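Graker Trail Marathon, October — course change thread

birthe_l
so the email went out at 6 am. New start is down by the reservoir and the second climb is gone. Anyone know why? I trained on that climb all summer

miloV
Landslide on the fire road, is what I heard. Total gain drops to 2,406 feet. Still plenty

birthe_l
2,406 with the old start or the new one?

miloV
new. Old one was higher but they never measured it right imo

slowphung
I'm fine with it. That climb was a conga line every year, stood still for ten min at mile 9 last time behind people taking selfies

birthe_l
then start further up?? there's corrals now

slowphung
the corrals are self seeded. Everybody thinks they're a 3:30 runner

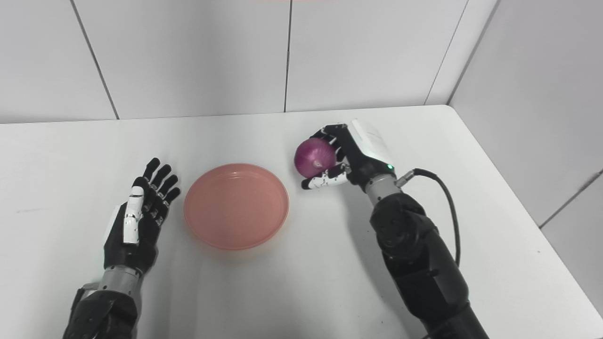

Re: course change — cap and bibs

ladefoged_b
Entries closed at 1,167 for all distances, 500 of those in the full. My bib is 232 and I'm in wave one, no idea how, I put 4:50 on the form

miloV
bibs go by sign up order, waves are seperate

ladefoged_b
ok that explains the number. Not the wave

slowphung
just email Grethe Bundgaard, she does the entries and she answers fast. moved me back two waves last year same day

ladefoged_b
done, thanks

kusus_runner
Not to be that guy but 500 on singletrack is too many even with waves. The old race was better. No chip mats, soup at the end, home by 2

miloV
old race also ran out of water at mile 20

kusus_runner
once

miloV
twice. I was there both times lol

kusus_runner
ok the second time it was the cups that ran out. There was water

birthe_l
Can we get back to the course. If the second climb is out where does the mileage come from? Is it the gravel loop by Rala farm again, because that loop is flat and miserable and there's no shade

miloV
Yes, Rala loop, twice. Map's in the email, page 2

birthe_l
TWICE

slowphung
flat and miserable is my whole race plan

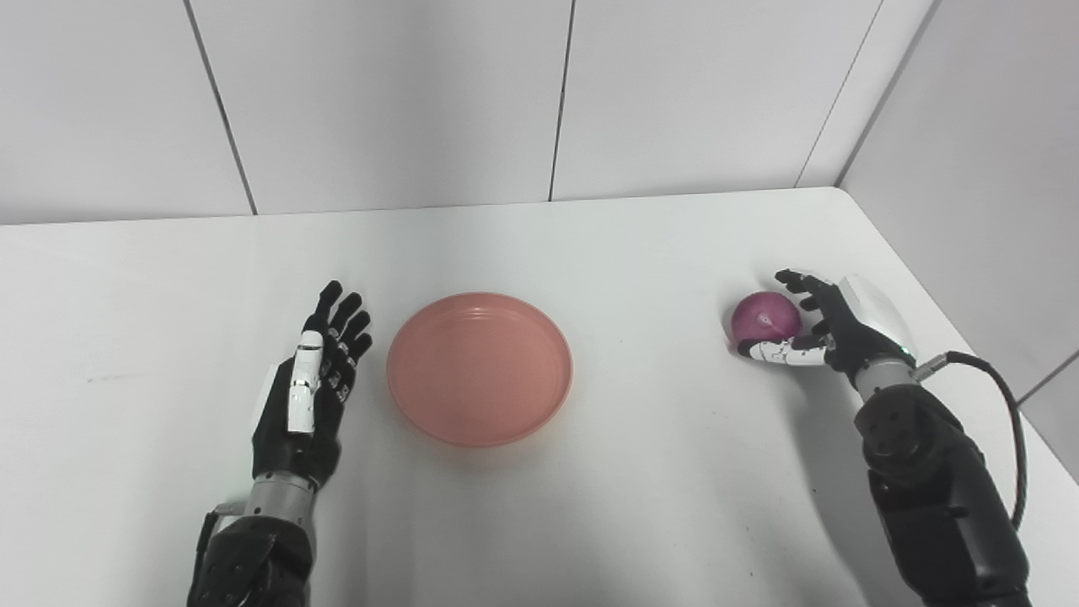

Re: course change — shoes and food

ladefoged_b
With that much gravel is anyone going road shoes? I have the Zoëga trail ones but the lugs feel awful on hardpack, my feet were wrecked after 12 miles

kusus_runner
Trail. The descent off the first climb is still in and it's wet roots all the way down. You'll want the grip there

slowphung
disagree, I'd go road. It's one descent, maybe 15 min out of the whole day. Walk the bad bits

kusus_runner
and if it rains the night before?

slowphung
then I walk all of it

miloV
could leave a second pair in the drop bag. Drop bags are at the farm so you pass them both laps

ladefoged_b
oh that's smart. Changing shoes with frozen fingers though

birthe_l
I did that in a 50k, took me forever to get the laces undone. Never again. Elastic laces if you do it

ladefoged_b
good call. And aid stations, same food as before?

miloV
salted potatoes, broth, bananas, the usual. Gels only at the farm. Bring your own if your stomach's picky, I was sick as a dog off theirs last time

kusus_runner
potatoes were the best thing about it. ill give them that

birthe_l
Fine. I'm still running it. Still want my climb back. Does anybody want to do the Rala loop early one morning before the race, easy pace, just to see how bad it is?

slowphung
in, if easy means easy

ladefoged_b
me too. 7 am at the farm gate?

birthe_l
7 works. Also Grethe wrote back to me, landslide confirmed, they're hoping the climb is open again for next year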